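Teaching the cord wrap by hand: quick notes

Updated Tue 3 June. Wrote this fast between sessions, will tidy later. Covers one task only: pick up the power strip, wind its own cord around it, set it down. Teleop, not scripted. If you haven't done the pick-and-place page yet do that one first, this one is harder.

What you need

Arm powered, wrist camera on, leader controls calibrated that morning. Not last night. That morning. The strip with the cord attached. Floor clear enough for the cord to spread out. Recording software, we use Trenow, any version from March on. Older ones drop frames when the disk gets busy.

Before you record

Zero the grippers. Open and close each one fully, twice. If the fingers don't meet on screen stop and redo calibration, don't try to "drive around it". You will forget and the whole batch is off.

Check the wrist view, not the room view. You are going to be looking at the wrist view for most of the wrap, and so is the policy.

Lay the cord out messy. Different mess every time. First-timers always make the same nice S shape and then the model only knows S shapes.

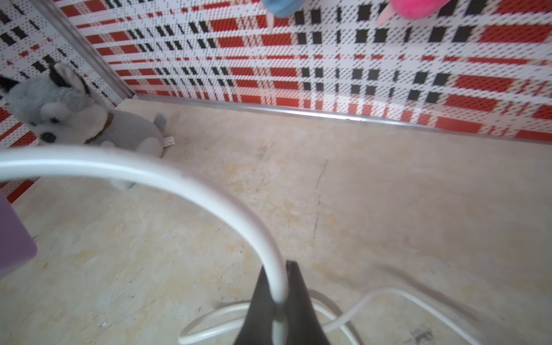
Getting hold of the cord

Come in from above, fingers open a bit more than you think. Cord is round and it rolls. Close slow. If you snap the gripper shut the cord squirts out sideways and you spend ten seconds chasing it, and all ten seconds are in the data.

Grab near the strip end for the first turn. Not right at the strain relief, leave some slack there. Too close and you're pulling on the joint, too far out and you get a big floppy loop that catches on everything.

Lift before you move sideways. Dragging is fine for the last bit but at the start it just tows the strip along with it.

Missed the grab? Back up, open, try again. Keep recording. One retry is good data, Siu-fong Kuo showed me this on the Azevedo set and the retries helped alot. Three or more misses in a row, bin the episode.

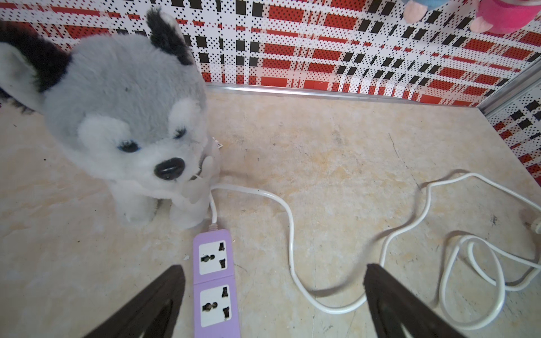 Starting the wrap

Pick a direction and stay with it for the whole session. We go away from you over the top, back underneath. Doesn't matter which, but mixing them in one batch gives you an arm that starts one way, hesitates, goes the other way. Seen it. Looks drunk.

First turn is the one that matters. Get it snug and the rest sit on top of it. Steps:

1. Hold the strip steady at one end.
2. Bring the cord over the top, low.
3. Pass under, let go, regrab on the far side.
4. Small pull. Small!
5. Repeat.

At the regrab pause half a beat with the fingers closed before pulling. The pause makes the grasp much easier to learn. Don't pause anywhere else, long still stretches teach it to sit there doing nothing.

Hands getting tired on the leader? Stop. Sloppy turns after a long stretch are the biggest cause of rejects here. I do 23 episodes then a break, your number may be differnt.
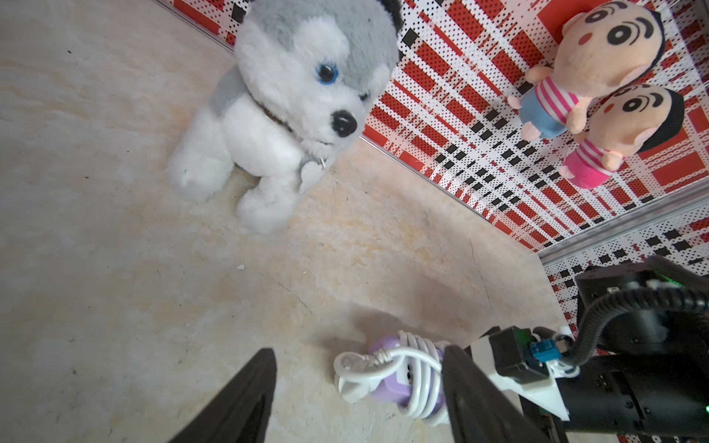 Keep an eye on loose loops. A small one hanging off the side is OK, we accept it. A loop big enough to put a finger through and snag on the way down, not OK. Fix it in the episode if you can do it in one move. Otherwise reject.

Setting down

Lower straight. Touch, wait for the strip to sit flat, then open. Opening early drops it and the wrap springs loose. Back the fingers off slowly along the line you came in on. Twist on the way out and you take the last turn with you.

Then go home and only then hit stop. Ending the recording with the arm still over the object is a common one. Policy never learns to leave.

Resetting

Unwind by hand, shake it out, new mess. Move the strip too, turn it a bit. Move the other stuff near it now and then. Keep your hands out until the arm is parked and the light says idle, yes every time. 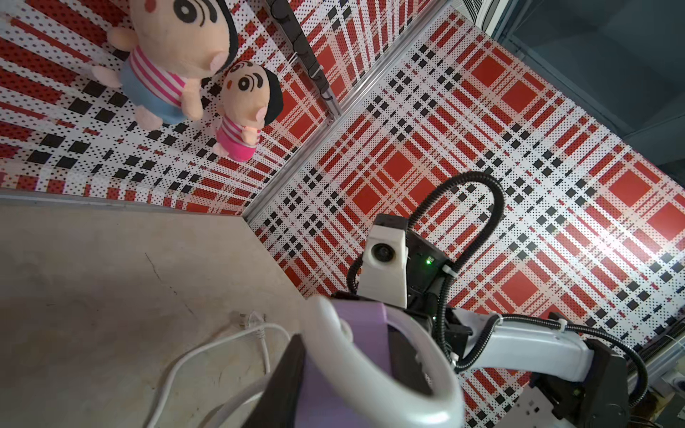 Naming and saving

Task name, operator initials, episode number. No spaces. Mark good, retry or bad right after each one while you remember it. Don't leave the marking to the end of the day.

How many? 200 gets you something that grabs the cord. The wrap itself wanted more, we stopped at 2000 for the Gedetness run and probably could of stopped sooner. Check playback on a handful before going on with the rest.

Common problems

Cord slips every time: finger pads, wipe them.
Lag on the leader: close the other video windows.
Strip keeps spinning: you're holding it too near the middle.
Arm shudders on the pull: pulling too hard, see step 4.
Playback is black: wrist cam cable, push it in again.

Horkier leader arms have the trigger reversed, swap it in settings before you start. Two-arm version of this is on a separate page, not finished yet.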